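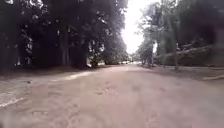

*Dirt road between two rows of tall trees, with a looser patch in the soil near the middle.*

## How to rake a soft patch in a dirt road

1. Choose a day when the soil is a little damp. I do it on Tuesday, before the cars.
2. Break the ridges with a hard rake, up to 2 inches deep.
3. Pull the soil from the sides to the center, so the middle stays a bit higher.
4. Take out the leaves and roots -- they become holes later.
5. Press the soil with a hand tamper. Walk slowly and go over each place two times.

If the patch is still soft, mix in some gravel and press again. Ditte Vestergaard uses clay for this, but I did not try it yet.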